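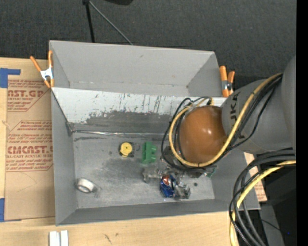 30 Oct 2020

Day two with the Grustorine picking package on trial from Fellard. Writing this up over a cold tea before I forget which bits annoyed me and which bits I'd happily pay for.

Setup first. Their guide says 20 minutes from opening the software to first pick and it took me 141, mostly my own fault (old network settings on the KUKA, and I'd skipped the page on payload). After that it ran without any fuss at all! The bin is held with the orange spring clamps and I'm fine with that for the trial, but if we buy the thing I want a proper fixture.

Bin contents are mixed rubbish on purpose. The blue drinks can, crumpled silver stuff, the green block with the prongs, that round yellow thing. Fellard's sales sheet is all neat cartons, and we'll never see a neat carton in the Pusitz job, so I wanted shiny and awkward from the start.

Numbers so far: 379 attempts logged. I haven't split them by object yet, that's Monday's job. My gut feeling is that the green block is easy from either side and anything silver makes the planner dither, sometimes long enough that I went to check it hadn't hung. There were 16 stops where it wanted a person to press resume. Too many for an unattended shift, though I've seen worse from kit that costs more (looking at you, Kimaro, back in July).

Things I like: the replay screen is lovely, you can scrub back through a bad pick and see what it thought it was grabbing. Logs come out as plain text. Support answered the same afternoon.

Things I don't: the licence is per arm and per bin, which is cheeky. The bin wall margin is buried three menus down. And I'd like the cables tidied near the joint before anyone puts the speed up, they make big loops and I don't trust them over the bin corner.

To ask Fellard: can we extend the trial by a week, and does resume work from a remote button?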